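Mustonden Tableware to end mixed-box minimums for small cafés and village halls

2022-01-05

Mustonden Tableware is changing the way it sells to small catering customers. From today, cafés, village halls, nurseries and lunch clubs can order plates, mugs and bowls by the single piece. Until now they had to buy full boxes of 60 in one colour.

The change covers the whole of the company's everyday range, which runs to 245 lines. Prices per piece stay the same for orders placed through the trade website. Orders placed by telephone carry a small handling charge, shown on the price list.

Mustonden asked its trade customers last May what made ordering difficult. It received 862 replies. The most common complaint was having to store spare crockery for years after buying a box to replace a handful of breakages. Many smaller kitchens said they had started buying odd pieces from supermarkets, which left them with stacks that did not fit together and plates too wide for their dishwasher racks.

The second most common request was for colours to be mixed within one order. Nurseries in particular wanted different colours for different rooms, and several lunch clubs use colour to keep special diets apart at serving time. Both can now be done without contacting the sales office first.

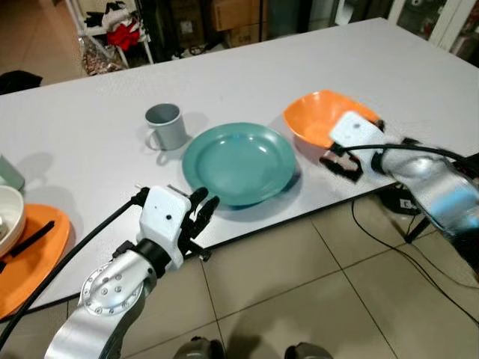 Plate in teal green, mug in grey and bowl in orange.

Single-piece orders will be packed at the company's Voten warehouse, where one of the loading bays has been turned into a picking area. Deliveries within the mainland will normally take three working days. Full boxes will still be sent out from the main site at Mustonden and will keep their present delivery times.

The packaging is changing as well. Pieces are now wrapped in paper and held in card dividers supplied by Cemov, a packaging firm that has worked with the company on its export boxes. The dividers are flat when delivered and can go in ordinary paper recycling. Customers who would like to return them can hand them to the driver at their next delivery.

Breakages in transit should be reported within seven days, with the order number. Replacements will be sent with no charge for carriage.

Existing account holders do not need to do anything — their log-in details and payment terms carry over. Mahmoud Catering Supplies, which distributes the range to schools, will offer the same terms to its own customers from May.

The new price list and a colour chart can be downloaded from the trade pages of the Mustonden Tableware website. Printed copies are available from the sales office on request.

Ends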